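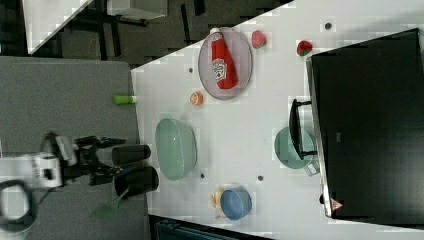

Kinelix Introduces Flitelell, a Tabletop Kitchen Collection for Home and Classroom

FOR IMMEDIATE RELEASE
1st May

Kinelix is pleased to announce the release of Flitelell, a collection of bowls, plates, a colander and toy foods intended for use together on an ordinary table. The collection is available to schools, early learning centers and families through the Kinelix online store and through the company's distribution partner, Brelix.

Flitelell consists of 19 pieces. The foods include strawberries, an orange slice and a red ketchup bottle, and are supplied with bowls and plates in soft colors. Each piece is sized for a full place on the table, so that a child setting out a meal works with a plate that can hold a bottle and a bowl that can hold several foods at once.

The collection was developed following requests from teachers who wished to bring kitchen routines into the classroom without giving up floor space to a play kitchen. With Flitelell, the table serves as counter, sink and dining place. Pupils sort the foods, rinse them, serve them and put everything away again at the end of the session. A printed guide with 5 suggested activities is included in every box. The activities may be used in any order, and the guide lists the pieces needed for each.

The colander received particular attention during development. Early versions were round and tended to roll when set down on their side. The final piece is a long oval with a raised rim and a tab at each end, and it may be lifted from either end or passed across the table. The base is covered with small round holes.
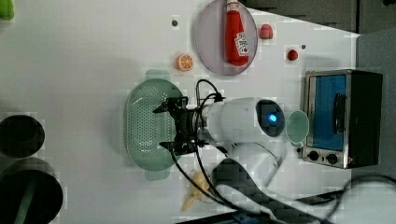
The Flitelell colander, with its drainage holes and end tabs.

Kinelix carried out a trial of the collection in March with the participation of some 40 households. Families were asked to keep the set in use for 2 weeks and to return a short form describing how it was used and where it was stored. Sorting by color was the activity most often reported, followed by setting the table for a meal. Several families asked for a storage list printed inside the lid of the box, and this has been added to the released version. The wording of the guide was also shortened.

The toy foods are not for eating and should be kept apart from real food when the colander and bowls are in use at mealtimes. All pieces may be washed by hand in warm water. Use in a dishwasher or microwave oven is not advised.

Arsenault, the preschool network, has adopted Flitelell for its daily living sessions and will use the collection at its centers through the coming school year. Sessions take place at a shared table, with the foods and dishes laid out before the children arrive.

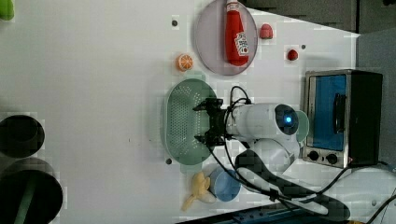

Arsenault reported that the foods were the first thing children reached for, but that the colander kept them at the table longest — and asked that replacement strawberries be sold separately, as small pieces are easily lost in a busy room. Kinelix has agreed to the request. Replacement foods may be ordered individually from the same date as the full collection.

Availability

Flitelell may be ordered now. Schools and centers wishing to place group orders should contact Brelix, which will handle delivery and invoicing. Orders from families are filled directly by Kinelix. The activity guide is also offered as a free download for those who already own similar tableware.

About Kinelix

Kinelix designs and supplies learning materials for young children, with a focus on everyday tasks in the home. Its products are used in classrooms, libraries and family centers.

Press inquiries may be sent to the Kinelix communications office through the contact form on the company website. Review sets are available to education publications on request.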